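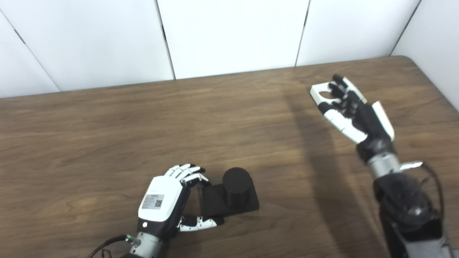 Left hand at the pre-grasp pose, right arm up. Head camera view.

Tivar Users Forum > Control and Planning > Two-arm tasks
Topic: Left hand closes on the base plate too early, how do you set the close trigger?

brosow_lab
Posted 29 May 2026

Hello all. I try to make the left hand pick up a black part, a flat plate with a short cylinder on it. The planner is Kondevura 4 with the default grasp sampler. The pre-grasp pose is what I want: fingers curled above the left side of the plate, thumb low along the edge. From there my problem begins.

The close command is sent when the pose error of the wrist is under the limit. But the wrist error does not say much about the thumb. In my log the wrist is inside the limit and the thumb tip is still 9 mm from where the plan wants it. Then the fingers close first, the plate turns a little, and the grasp score goes down. In 35 runs I had 33 with this turning of the plate. So I do not call it noise.

I have two questions:
1. Do you trigger on wrist pose, on fingertip pose, or on something else?
2. Is there a clean way to delay only the four fingers and let the thumb finish?

My settings:
hand.close_trigger = wrist_pose
hand.sync_fingers = true
planner.arm_mode = coupled

Thank you in advance, and excuse my English.

sutanto_fan
Fingertip pose, always. The wrist trigger is an old default from the time of the two-finger grippers and I wonder why they keep it. Set close_trigger = tip_pose and give the thumb its own limit. Then sync_fingers must be false or the thumb limit is ignored without any warning. I lost one full evening to this.

Nnamdi Adeleke
I do not agree with "always". Tip pose comes from forward kinematics, and if your finger calibration is old, you only move the error to another place. Before changing the trigger I would look at the calibration date in the hand file. Ours was from January and the thumb base joint had a clear offset.

Also, what does your perception give for the object pose? A matte black part is difficult for many depth cameras. If the plate edge is estimated wrong, the plan for the thumb is wrong too, and no trigger will help you.

brosow_lab
Thank you both. The calibration is new, I repeated it before these runs. The object pose I fit from the color image, using the plate outline against the wood. The depth on the cylinder side has holes, so I mask it out. The yaw is stable when the light is even.

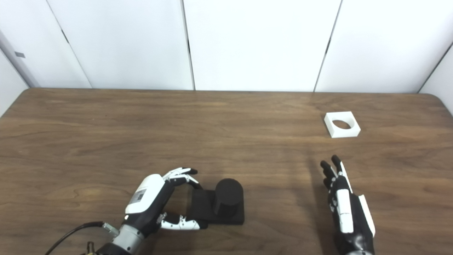
With the right arm low like this I get the best outline, because no arm shadow goes over the middle of the table. When the planner raises the right arm, there is a wide dark band on the wood, and my segmentation sometimes takes a piece of this band as part of the plate. The yaw then jumps for a few cycles. I did not think it was connected to my first question, but now I am less sure.

Nnamdi Adeleke
I think it is very much connected. Plot the yaw and the close command on the same time axis. If the object pose is still being updated in the last part of the approach, the thumb target moves and the wrist limit does not notice it. My suggestion is to freeze the object pose once the left hand reaches pre-grasp. After this the hand covers part of the plate anyway and new estimates only become worse.

sutanto_fan
Freezing is dangerous. If a finger touches the plate, the object moves and you continue with an old pose. I would keep the updates and put a filter with a gate: reject each new yaw that is too far from the last accepted one. Two lines in the perception node.

Nnamdi Adeleke
And if the plate really turns, your gate rejects the correct value. So it is also a freeze, only with more parameters.

sutanto_fan
Only if it turns fast. A slow turn passes the gate. But all right, I see the point.

Flora Kerr
May I ask why planner.arm_mode is coupled? In coupled mode both arms share one timeline. The left hand waits at pre-grasp until the right arm finishes its segment, or the other way around. If your right arm is doing a different job, for example carrying something small, I would separate them and put only a collision check between them.

brosow_lab
Yes, the right arm has its own job. It handles a small white cube.

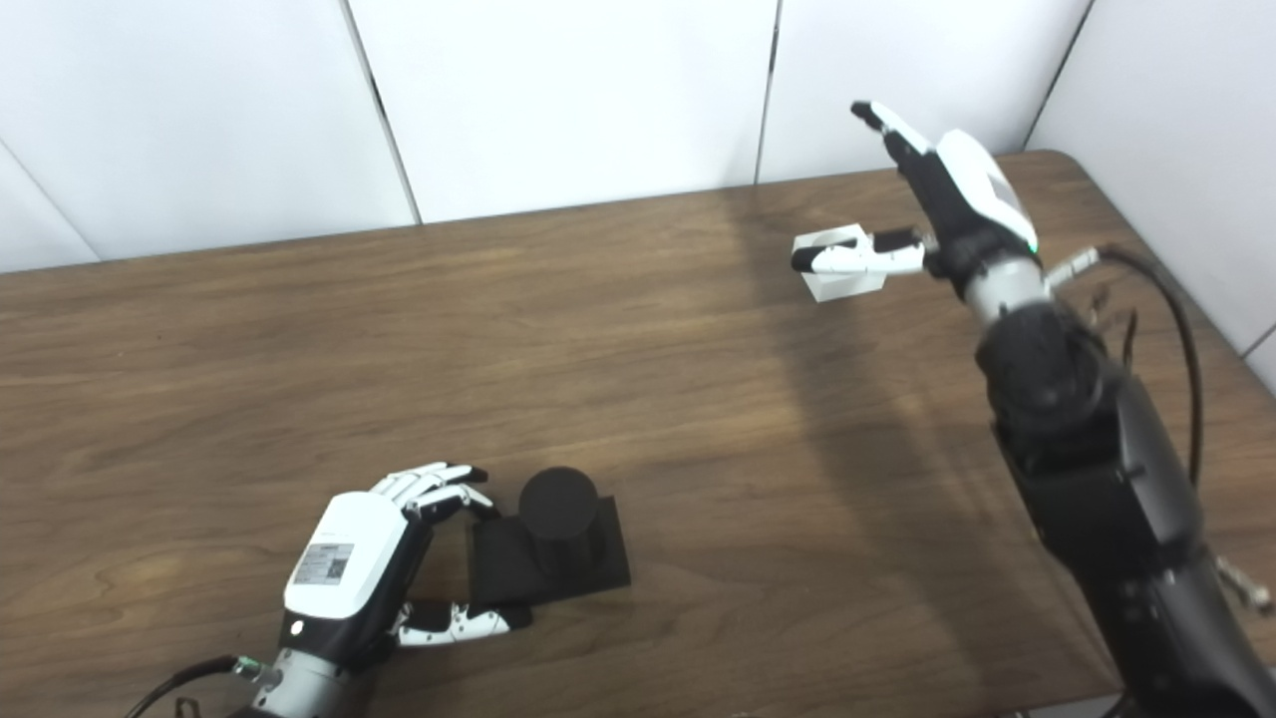
I used coupled mode because in an early test the planner gave two paths which crossed above the table, and I did not want to repeat this. But it is true that the tasks share nothing except the space. The right arm stays high and far, the left stays low and near me.

Flora Kerr
Then try this:
planner.arm_mode = independent
planner.shared_volume_check = continuous
planner.priority = left

With priority left, the right arm has to plan around the left one. The check costs some planning time, but for a table like yours I would accept it. And you can ask the right arm to hold its position while the left hand closes. A shadow that does not move is easier for the segmentation than one that does.

sutanto_fan
Continuous check is heavy on the small controller. On ours it missed the cycle time and the arm stopped with a fault. Test it in simulation first.

brosow_lab
I made the plot as Nnamdi suggested. The yaw jumps inside the last part of the approach in almost every bad run, and the thumb target moves with it. So it was two problems in one. Now I have tip_pose, sync_fingers false, and the object pose frozen at pre-grasp. The thumb arrives before the fingers close and in the first runs the plate did not turn. The gate from sutanto_fan I keep in a branch, for comparison.

Independent mode I did not test yet on the real arms. In simulation the paths look good, but the right arm makes one strange detour behind the left hand, and I would like to understand it first. Flora, does the priority setting also change the cost of the elbow?

Flora Kerr
It does, the elbow weight is doubled for the arm with lower priority. You can set it back with planner.elbow_weight. Post the simulation log if the detour stays.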